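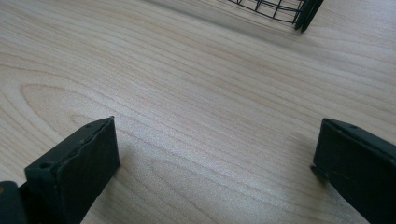
Vikas Bhardwaj asked me over lunch whether the finger pads really need looking after, or whether you just run them until something drops. Fair question, and it's most of my talk, so thanks Vikas.

Home Agenda Speakers Slides Venue Contact

OK, pads. Look at the top edge of the left finger. There's a lighter lip running along it, and the covering looks a little frayed or lifted. That's the spot I check first on the Steltine gripper, every morning before coffee. A lifted edge can catch on thin stuff - wire, fabric, the rim of a cup - and then you spend an hour blaming the software. I did exactly that in June!

(pause, let people groan)

What I do now. Open the fingers all the way, wipe both faces with a damp lint-free cloth, let them dry. Run a fingertip along the edge, then press it down and see if it stays. If it pops back up, the pad comes off. I keep 2 spare pairs in the drawer and swap left and right together, because one new pad and one old pad grip differently and you'll chase that forever.

We log a pad change at 4000 cycles no matter what. Our worst pair at Nallau made it to 577. Wrong glue, my fault, and Omprakash Dixit still brings it up.

After the swap, close slowly on nothing and check that the faces meet flat. Then zero the opening again. Please don't skip the zero - I skipped it once at Clornadholm and every grasp that afternoon was off.

Next slide is the glue. Ask me about Kaushik tape if there's time.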